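3.2 Sensor placement and logging

Two Omdale indoor units were placed in each home, one in the living room and one in the main bedroom. Each unit measures air temperature, relative humidity and carbon dioxide, and sends its readings over the home's wireless network. The outdoor unit runs on batteries and was fixed to a north-facing wall out of direct sun. Readings were taken every 7 minutes and stored by the Burnero phone app, which residents could open at any time.

Before installation, all units were kept side by side in one room for 48 hours. Units that differed from the group median by more than the maker's stated error were returned. The position of each unit was marked on a floor plan, along with the nearest radiator, window and outside door. 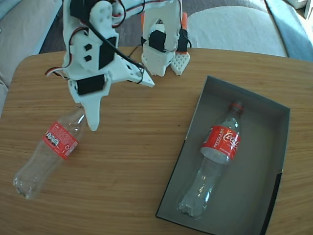

Figure 2. White robot arm above a plastic bottle on a wooden tabletop, with a second bottle in a shallow cardboard box.

3.3 Missing readings

Gaps in the record came mostly from indoor units being unplugged. Short gaps were filled by straight-line interpolation between the readings on either side. Longer gaps were left empty, and the hours affected were dropped from the daily averages. In total, 1,523 hourly values were removed this way. Outdoor values were not filled from weather station data, as the nearest station, at Drimemura, lies on much higher ground. Homes that lost more than half of their September readings were left out of the humidity comparison but kept for temperature.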